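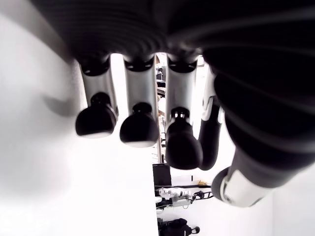
Residents along the Birnar line had asked for one thing above all, according to Sena Adjei: notice of a water shutoff before the taps run dry. Under the maintenance schedule released by Esico on 17/04/2023, households and businesses will receive written notice six days ahead of any planned interruption.

The schedule covers the replacement of 29 gate valves on the distribution main between the Odoi pumping station and the Droka reservoir. The existing valves no longer seat fully, and crews must now isolate a longer section of pipe than a repair calls for. New valves will be resilient-seated and will be installed in the existing chambers where clearance allows.

Work will proceed from the Odoi end. Each shutoff is limited to one section of main and will take place at night. Supply to the Droka clinic will be kept up through a temporary bypass, which will be flushed and sampled before use.

"The main itself is in fair condition," said Kobina Kyei, network engineer at Esico. "Wall thickness readings were within limits at all test points. The valves are the weak part, and they are what we are replacing."

Roughly 93 percent of connections on the line are metered. Customers without a meter will be notified by door card -- the same card will list the nearest standpipe. Discolored water may occur for a short time after supply returns. Customers should run a cold tap until the water is clear and should avoid using hot water or washing machines during that time.

Final pressure testing is planned for December. Chamber covers and road surfaces will be restored section by section as the work moves forward.

Questions about the schedule may be sent to Yayra Antwi, customer service desk, Esico, Birnar office.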